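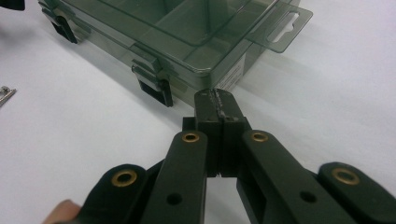
The box in question, lid on, nothing in it yet

Small parts box, best way to set up the compartments?

Posted in: Home & Garage > Storage & Organizing > Small Parts

benchmess_69

Got one of these smoky gray see-through boxes with the two black latches, divided up inside. Want it for the little stuff on my bench. Screws, washers, picture hooks, fuses, a bunch of tiny springs I'm scared to throw out. Right now it all lives in coffee mugs.

Thing is, last box I had (a Zatier, gone now) I filled in one evening with no plan and everything ended up mixed in a week. Tiny washers walked under the dividers when I carried it. So before I load this one:

Sort by size or by job? And how do you label when the plastic is tinted, marker doesn't show up for beans. Also is it ok to hang it by the tab on the end when its full? Have a peg free over the bench.

Need to get it done before December, in-laws are getting the garage for their stuff.

lavoie_lane

By job. I did by size for years and hated it, you never think "I need a 8 mm thing", you think "I need to fix the cabinet door." So one compartment for cabinet hinges and their screws, one for pictures, one for electrical, etc. If a job needs two sizes put them both in there, you can tell them apart with your eyes.

Don't fill to the top. Leave a gap under the lid or stuff gets pushed over the walls when you close it. That's half of your mixing problem.

Labels, use white tape on the lid right over each compartment, black pen on the tape. Silver paint marker works too but if you change your mind you're scrubbing. I keep a paper map as well, just a grid on an index card, taped to the shelf.

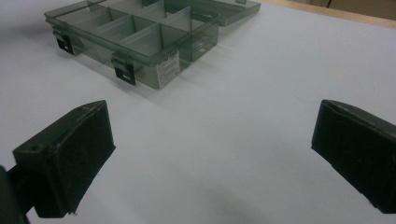

And do the loading with the lid out of the way, somewhere off to the side. Way easier to reach the back row. Put the heavy stuff toward the middle so it doesn't tip when you pick it up by one end. Wipe the cells out first too, any grit in there ends up in your fuses.

For washers walking: check the dividers before you fill. Pour a few of your smallest in one cell, close it, tip it gently side to side, look. If they get through, bag those. Little zip bags, one per kind, bag goes in the compartment. Springs same deal, they tangle with everything.

Hanging, I wouldn't when its full of steel. Those tabs are for the store peg imo. Shelf, latches facing out.

rustyhinge362

just get a bigger box, Rotudon makes a drawer cabinet thats better than any of these

fallia_fixit

Kinda disagree on by job. Fine for house stuff, but if you build things go by size, otherwise you own the same screw in five places. I split it, long row at the front by size, row at the back by job. Works ok for me, my wife can't find anything tho.

Agree on the tape. Put it on the front wall too if you stack them, can't read a lid under another box. And peel the store sticker off first, bit of cooking oil gets the glue.

Springs: toss them. You wont use them.

Tags: small parts, organizer box, labeling, garage bench

778 views

Contact us | Terms | © Community Help Boards | Back to top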